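Coltcombe's toy library is staying put (and I'm thrilled)

Posted 15/12/2024

Well, the news we've been waiting for since July has finally come through. The toy library in Coltcombe is staying where it is, in the old reading room behind the chapel, and the new lease runs for 12 years. I had the email on my phone in the queue at the baker's and made a noise that I'm still a bit embarrassed about.

If you've only moved here lately, the toy library works just like the book sort. You join, you borrow, you bring it back when your child has gone off it (or when you've trodden on it in the dark once too often). I joined when my eldest was two and we must have had half the shelves through our front room since then. We had the wooden farm so many times that my youngest thought it lived with us, and there were tears every time it went home.

The trouble started in the summer, when the room changed hands. The new owners, a lettings firm called Luvar, put up a notice saying the rent would be going up and the room might be wanted for storage. I wrote a rather cross piece about it on here, and I'll admit now that I hadn't spoken to them first. When I did ring up they were perfectly pleasant and said they'd had no idea what the room was used for. Fair enough, I suppose! From the road it does look shut, even on a busy morning.

What followed was a lot of talking. There was a meeting in the chapel with not enough chairs, then another with too many, and a petition that ended up with 402 names on it. I signed it outside the chip shop, leaning on somebody's pushchair. A couple of you told me you'd signed it twice by accident, so please don't write in about the exact figure, that's the one that was handed over.

Shagufta Cheema has run the toy library for as long as I've been going, and she did most of the arguing. I caught her between borrowers and she was still a bit dazed. "I'd started packing the jigsaws," she told me. "I had them all in boxes by the door, and now I've got to put every one of them back." She also said she'd like it known that the dressing-up rail was never under threat, whatever anyone heard at the bus stop.

The rent is going up, but by far less than was first talked about. It will be £400 a month from the new year, which is £200 below the sum on that notice. Members' fees stay as they are for now. Shagufta says she'd sooner hold a few more jumble sales than charge families extra, and I'm with her on that, although my loft is running short of jumble.

There are some changes to the opening hours too. The morning sessions carry on as before, and there'll be a late one once a month for parents who work in town and can never get back in time. I've been moaning about this for years (sorry, Shagufta) so I shall have to turn up to it now. You'll be able to drop things off at the late session even if you aren't borrowing anything, and if your loan runs out over Christmas you can hang on to it until they open again in the new year. No fines.

The room itself is getting a bit of care. Luvar have agreed to sort out the gutter over the side door, which has been dripping down people's necks for as long as I can remember, and the heater is being looked at. I asked whether the step could be done as well, as it's a pig to get a double buggy over. The answer was "we'll see", so I'll keep asking.

One plea before I forget. They're always short of the things that get lost in sofas, and the construction sets suffer worst of all. Nuts, bolts, the flat strips with the holes in, wheels, little plastic people, the odd sheep. If you find any of it when you're hoovering, pop it in an envelope and put it through the door. It doesn't matter how long you've had it or whether you know which box it came from, they'd much rather have it back. I found one of their dominoes in a wellington last week and walked it round there myself, feeling very noble.

And please don't leave bags of toys on the doorstep. It's kind of you, but the rain gets at them, and soft toys especially can't be lent out once they've been sitting in a puddle. Ask at the desk first and they'll tell you what they've got room for. At the moment it's a yes to puzzles with all their pieces and anything with wheels, and a very firm no to drum kits.

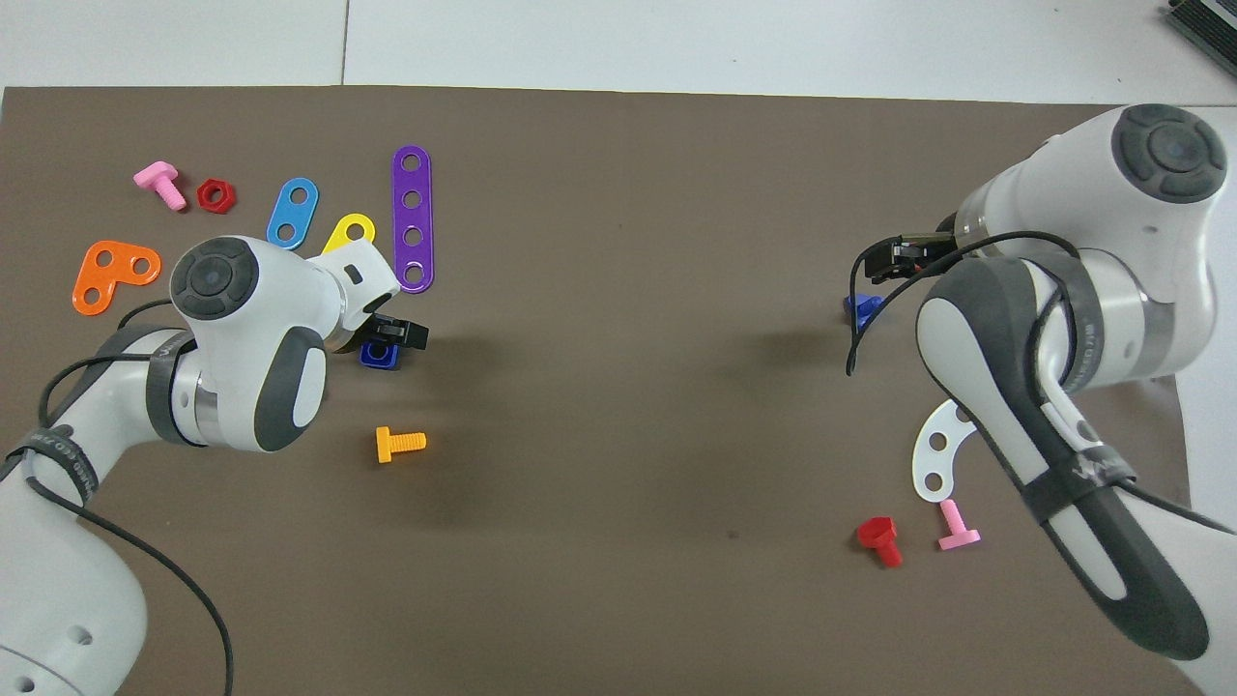
I'm told there'll be mince pies at the last session before the break, and members can bring a friend who hasn't joined yet. We'll be there with the farm, handing it back again, so come and say hello if you hear somebody small wailing about a cow.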